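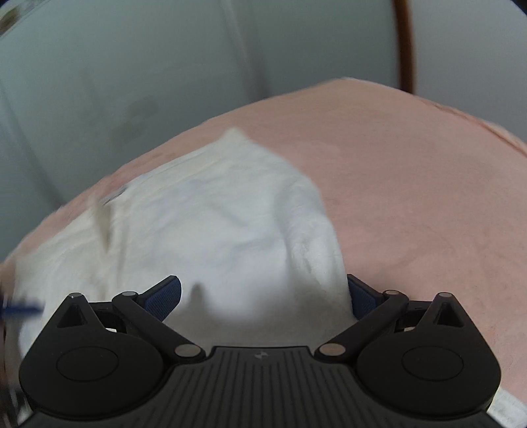 Why has Rornden stopped the use of its hand-held grippers?

Because a pivot pin in the finger linkage can move out of its seat during long work with soft cloth, and when this happens the fingers may close without the operator pressing the trigger. One operator got a pinched finger in March. The use is stopped until every unit has been checked and fitted with a new pin retainer.

PRESS RELEASE

Rornden calls back hand-held grippers from home recording work after linkage fault

PALNESS, March – Rornden, the maker of hand-held grippers for teaching household tasks to robots, today informs its customers and partners of a fault in the Cluvia gripper. The company asks all operators to put the tool aside and to wait for a replacement part. The fault concerns 67 units, all of them given out to people who record towel folding, bed making and similar work in private homes.

What happened

The first report came from an operator in Palness who was folding towels on a bed. She had the gripper in her right hand and was using her left hand to pull a corner of the cloth straight between the finger pads. The pads closed while the trigger was free. She received a bruise on the tip of the index finger and was seen by a doctor the same afternoon. She did not need further treatment and has been paid for the full session.

A second operator then wrote to us that his gripper had "snapped shut" on a pillow case two weeks before. He had not reported it at the time, as he thought that he had touched the trigger by mistake. We thank him for writing.

What we found

Both grippers were opened at our workshop. In each of them, one of the lower pivot pins had moved sideways. The pin is held by a small clip inside the linkage. When thick cloth is pulled across the fingers many times, the arms receive a force from the side, and this slowly pushes the clip out of its groove. With the pin out of place, the return spring no longer holds the fingers open, and a small shake of the hand is enough to let them close.

The gripper was tested before delivery for 2,000 closings with wooden blocks and plastic cups. In this test no clip moved. We did not test it with wet or heavy cloth, and this was a mistake in our planning. Towels are heavier than they look when they hang from two fingers, and the operators turn and shake them in a way that a cup is never shaken.

"We built the test from the objects we had on the shelf," said Binta Osagie, head of product safety at Rornden. "The operators were doing laundry for hours every day, and our test should have looked like their day. I have spoken with both of them by telephone and I have said sorry to both."

What operators should do

Please stop using the gripper now, also if it seems to work well. Slide the switch to off and take the battery out. Do not try to push a pin back with a screwdriver or with your fingers, because the spring may be under tension. Keep the gripper in its box, away from children.

The recordings that you have already made remain valid and will be paid as agreed. Sessions that were booked and cannot take place will be paid also, for up to 60 hours per operator. You do not have to send a form for this. Our office will use the booking list.

A courier will collect the box from your address. If you have moved, please tell us by e-mail or by telephone before the collection.

The repair

The clip will be replaced by a retainer with a screw, made by our supplier Bakhtiari. Each repaired gripper will then be run with damp towels on a test stand, with the side force measured at both fingers. We will also add a line to the operator guide saying that the free hand must stay outside the space between the pads. This line was in the first version of the guide and was taken out when the guide was made shorter. It should have stayed.

Harpreet Thibodeau, managing director of Rornden, said: "It is a small part and a small injury, and we are glad that it was small. But a tool that people hold in their hand at home must open when they let it go. We will not send any unit back before Binta's team has signed for it."

Rornden has informed the safety authority and will share the test results with it. Customers who bought recordings made with the Cluvia gripper will receive a separate letter. In a few of these recordings the measured opening of the fingers may be wrong in the last minutes before the fault. We are checking them now and will mark the affected parts.

The larger table-mounted model has a different linkage, with pins that are welded at one end. It is not concerned and can be used as before.

Questions about collection or payment are answered by the operator desk in Palness between 8 in the morning and 6 in the evening. Journalists may contact Binta Osagie through the Rornden press office.

About Rornden

Rornden develops and makes hand-held grippers and table-mounted arms for the recording of everyday tasks. The company has its workshop and its offices in Palness.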